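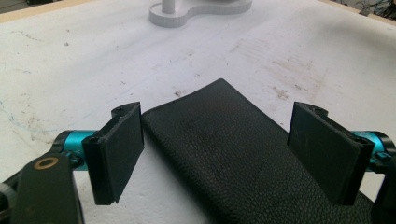 Black leather pouch, pebbled grain, on the work table.

Pouch care and table care – FAQ
Last updated Sat 29 January by Mirjam Pfister

Same questions keep coming in so they're all on one page now. Will add more when I get time.

Which pouch is this page for?
The soft black leather one, the Wirnine. Most of it goes for the other Fletbridge leather pouches too. Not for suede. Suede is a different page, coming in September.

There's a crease running down mine. Is it faulty?
No. Soft leather folds where it gets folded. Stuff it with plain tissue, leave it flat overnight, and it'll relax a bit. Don't iron it. Two people have asked, please don't.

Will the crease go away completely?
Probably not. Faint ones fade with use, deep ones stay.

How do I clean it?
Dry cloth first. Then a barely damp one, whole surface, not just the spot. Let it dry away from the heater. Done.

What about the grain? Dust sits in it.
Soft brush, small circles. An old toothbrush is too stiff, a shoe brush is fine if it has never seen brown polish.

Do I need conditioner?
Twice a year, tiny amount. We use Hofstetter balm, the 40 ml tin, lasts ages. Any neutral leather balm will do. Try it on the underside first and wait a day.

Mine looks dull. Should it shine?
It's meant to be a dull sort of shine. If you want gloss this is the wrong pouch, sorry.

Can I put pens in it?
Yes, caps on. Ink inside the pouch is one thing, ink on the table is the other half of my email. See next part.

What surface should I work on?
White if you can. Black leather on a dark bench and you miss every bit of lint. Downside of white – everything shows.
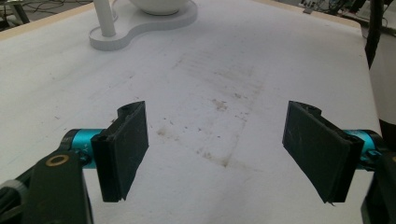

Brown stains and little specks are the usual ones, plus gray scuffs. Brush or vacuum the crumbs off before you wipe, otherwise you just drag grit around and get more scratches. Then warm water, drop of dish soap, soft cloth. Dry it after.

The stain didn't move.
Baking soda and water, thick paste, leave it 30 minutes, wipe off. Repeat once. If its still there after that, it's probably staying.

Pen lines?
Rubbing alcohol on a cotton pad, dab, don't scrub. Test a corner first. Keep the pouch well away, alcohol takes the color off leather.

Scratches?
Can't clean out a scratch. Put a mat down or live with it. I live with it.

Can I set the pouch down on a dirty table?
You can. Just wipe the underside afterward and don't slide it, lift it. Grit plus sliding is what wears the grain flat.

Do you sell a mat?
Not any more. Toleo had a felt one we liked, ask them if they still make it.

How do I store the pouch?
Flat, something soft inside, nothing heavy on top. Cloth bag yes, plastic bag no.

Do you do repairs?
Stitching and zippers on our own pouches, yes. Send a photo first, in daylight please. No dye jobs, we tried, they came out patchy.

Where's my order number?
Bottom of the confirmation email, four digits. Looks like 1,436 but without the comma. Put it in teh subject line and you'll get an answer a lot quicker.

Anything else – use the contact form. I read it most mornings.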